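Newsroom > Verndale School District > Thread

Verndale School District
25/12/2022

1/ The district office is closed for winter break. Before families return, we are posting the new rules on personal writing assignments and student privacy. They apply to grades 6 through 12 at both campuses.

38 shares · 11 comments

2/ Many of our English classes ask students to write a short life story. The work is valued by teachers and will continue. What changes is who may read it, where it is kept, and how long the school holds it.

3/ Until now, finished pieces were posted to the class page on Nouri, where any account holder in the district could open them. In September a parent wrote to the board about a piece that named a family member and described an illness. The piece was taken down the same day.

4/ The board asked Thitima Suwannarat, Director of Instruction, and Iddrisu Eshun, Student Records, to review the practice. Their report was accepted without changes.

5/ Under the new rules, a personal essay is seen by the student, the teacher, and the parent or guardian on record. It is not posted to a class page unless the student and a parent have both signed Form 2.

6/ Students may choose a different topic at any point before the final draft. A change of topic does not lower the grade. The length stays the same for everyone: 400 words in the middle grades, with the high school limit set by each teacher.

7/ Essays already on Nouri will be moved to a closed folder. The district counted 3049 pieces going back to the first year of the program. Families who want a copy should write to Student Records with the student's full name and grade.

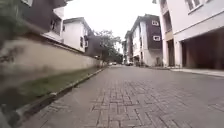
8/ Can a parent ask for an old essay to be deleted?

Requests for deletion are accepted in writing from the parent or guardian on record, or from the former student if that person is now 18 or older. Student Records will confirm by letter when the file has been removed.

9/ Teachers remain required to report any writing that suggests a student is in danger. The privacy rules do not alter that duty. A report goes to the school counselor first and then to the principal, and the family is contacted by one of the two.

10/ Printed collections, including the spring booklet, follow the same form. Pongsak Sangkhawat will edit the booklet again this year. Pieces may be printed under initials if the student prefers.

33 shares · 4 comments

11/ A correction to our earlier notice: the form is available at the front desk of each school and does not need to be notarized. We regret the error.

12/ Questions about class assignments should go to the student's teacher. Questions about stored work should go to Student Records. Messages received during the break will be answered in the order they arrive after the office reopens.

13/ The full text of the rules will be read at the next board meeting. Members of the public who wish to speak should sign in with Ketsara Saengthong, Clerk of the Board, before the meeting is called to order. Each speaker has 2 minutes.

Contact the District Office | © Verndale School District | Back to top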